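Visit Report: Clokberg Simulation Laboratory, Flellidcombe

In December, a delegation of three from Casgate attended the Clokberg laboratory to review its comparison of arm and gripper controllers. The program was hosted by Mircea Gavrilă, who outlined the evaluation method before opening the simulated workcell to visitors.

Members were shown rendered camera views of the workcell, including the white tabletop and the arm positioned over it. 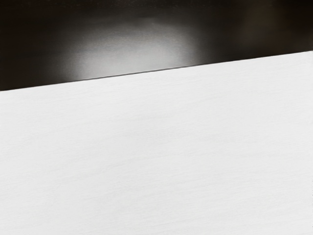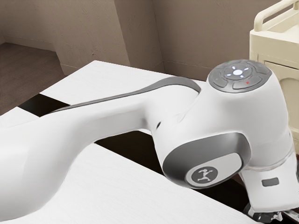 Each controller was assigned 400 simulated trials under identical conditions. The Liyanage controller recorded 19 aborted grasps, the lowest result in the series. Members asked whether camera placement had favoured one candidate, and Clokberg undertook to repeat the trials with a second set of viewpoints.

Trial logs will be supplied to Casgate on request. Hardware testing remains subject to budget approval.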